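Keeping a Two-Armed Kitchen Robot in Good Shape

Workshop Tips, from the Trarncombe kitchen bench

If you have a two-armed robot that does kitchen work, you already know how much fun it is when everything clicks. You also know the afternoons when it can't pick up a cup to save its life! Most of those afternoons come down to dirt, a loose screw or a cable in the wrong place, and all three can be fixed with things you have in a drawer. These are the habits that have stuck with us.

Wipe the fingers before you touch any settings. I can't say this loudly enough. Kitchen air is greasy, and a thin film builds up on gripper fingers long before you can see it. Power the arm down, put a drop of dish soap on a damp (wrung out hard!) microfiber cloth, wipe the inside faces, then go over them again with plain water and dry them. Skip the scouring pads. If the fingers have rubber faces, look for shiny patches and swap the faces in pairs, left and right together.

Check the finger screws every 200 grips. Ours has a counter in the Skulex software, so it's easy, but a pencil tally on the cabinet door would do the job too. Put a dab of paint across each screw head and onto the metal beside it – nail polish is perfect, the brighter the better. When the two halves of the line stop meeting up, the screw has moved. It takes a few seconds to look over both hands, and it's the best maintenance trick I know.

Mark the parking spot. Colored or pale tape on the floor saves so much grief. Roll the base to the place where both arms reach the counter comfortably, tape around it, and put it back there every single time. On wood-grain planks use painter's tape, and replace it when the corners start to curl. Run your cables away from the tape, too, along the wall if they'll stretch that far.

Now for the mug test, my favorite part of the whole routine. Take a plain ceramic mug, nothing you'd cry over, and have one arm hold it up by the lower part of the body with the handle free. Leave the other hand empty and out of the way. Let the arm hold still for 8 minutes with the mug tipped a little, and watch the wrist. A healthy wrist stays put. If the rim sinks or the mug creeps around in the fingers, you've got either a slipping grip or a tired joint, and you can tell which by putting a pencil mark on the mug right at the fingertip.
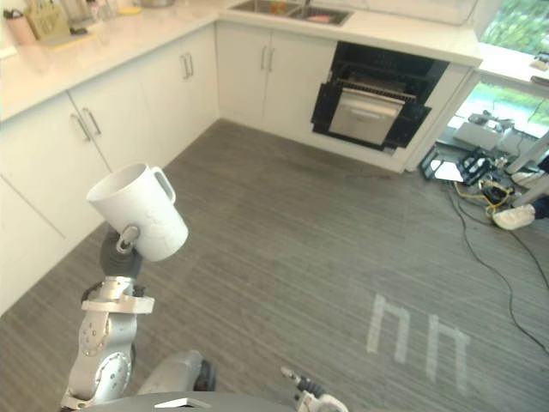 Gunnlaugsson wrote in to say that the test works even better with weight in it: dry rice, filled to half, and run it once with each arm so you can compare the two. Water is asking for trouble over a wrist joint, the note went on, and a mug that slips at half full was going to slip empty before long.

I've tried the rice and I'm a convert. Our left wrist passed empty and sagged with the rice in, and the cause was a bracket bolt that had backed out by a hair. A quarter turn and it was solid again.

Tighten in the right order. When you do find a loose wrist, start at the joint nearest the base and work out toward the hand. Go snug on all the bolts first, then around again to the figure in your manual. Going straight to full tight on one bolt can pull a bracket crooked, and then you'll be chasing a wobble for days.

Grease on the calendar. The joint covers on our Wirnus arms come off with a small hex key, and we open them every 700 hours. Wipe out the old grease with a lint-free rag, put in a bead the size of a pea, and move the joint slowly through its range by hand with the power off before you close up. Put the screws in an egg cup while you work. The seals get replaced at 2,000 hours whether they look worn or not.

Pad the landing. While you're testing, lay a folded bath towel under the hand. Mugs bounce surprisingly well off terry cloth.

Recalibrate last. Clean, tighten, grease, and only then run the home position routine – doing it first means doing it twice. We like early morning for this, with the oven off and the kitchen still cool, and we write the numbers on a strip of masking tape stuck inside a cabinet door. In December we ran out of door and had to start on the next one.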